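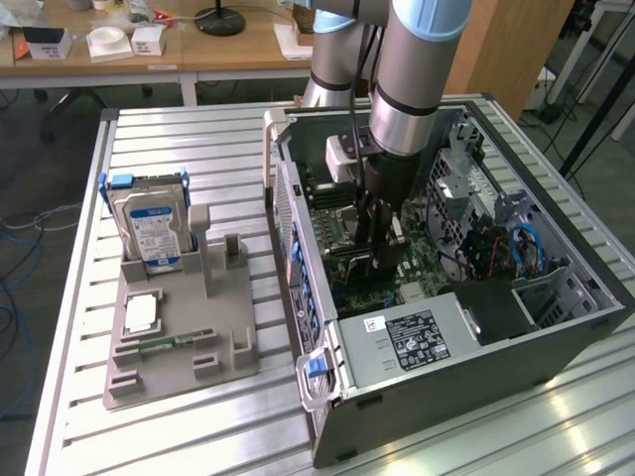 Robot arm positioned over an open desktop computer case on a slotted metal worktable.

Home | News | Distribution | Channel Management | Payments | Jobs | Contact

Verbeke adds rate-level controls to channel manager

Verbeke has released an update to its channel manager that lets small accommodation providers set availability and restrictions separately for each rate plan. Until now, a stop-sell or minimum stay applied to the whole room type on every connected booking site.

The update went live for all customers in March after a trial with 70 properties. It covers guest houses, holiday parks, hostels and independent hotels using the hosted version of the software. Customers still on the older desktop edition will need to move to the hosted version before the new controls appear in their menus.

Under the previous arrangement, a provider who wanted to close a non-refundable rate for a bank holiday weekend had to close the room type and reopen it under a second name. Duplicate room types then had to be mapped by hand on each channel. Denise Crabtree, reservations manager at the Trullcombe holiday park, said her site had been carrying 3 sets of duplicates for its lakeside lodges.

"We had one inventory on paper and another in the system, and the totals did not agree," she said. "The duplicates have gone and the night report balances."

Restrictions can now be set by rate plan, by arrival day and by channel. The system sends only the values that have changed, where it formerly sent the full calendar for each room type. Wim Desmet, who leads the connectivity team at Verbeke, said the change cuts the size of a typical update and shortens the queue at busy times. Messages that a booking site rejects are held in a separate log with the reason code supplied by the site, and can be sent again individually.

A single account may hold up to 1,000 rate plans. Plans derived from a parent rate - for example, a weekly rate set as a percentage below the nightly rate - take their restrictions from the parent unless the user overrides them. An override is marked in the calendar and stays in place until it is removed.

The update also changes the link with Isa, the front-desk system used by a number of Verbeke customers. Bookings amended at the desk are passed back to the channel manager with the rate code attached, so that a room released by a shortened stay returns to sale on the correct plan. Properties using Isa must install version 2 of the connector first. Earlier versions will continue to exchange bookings but will ignore rate-level restrictions.

Conceição Serrano, who runs the booking office for the Dralldale group of hostels, said the mapping screen was clearer but that bed-level inventory in shared dormitories was still handled as a workaround. Desmet said dormitory support was planned - he did not give a date.

There is no change to subscription charges. Existing restrictions have been copied to every rate plan under the relevant room type, and Verbeke advises customers to check these before opening new dates for sale.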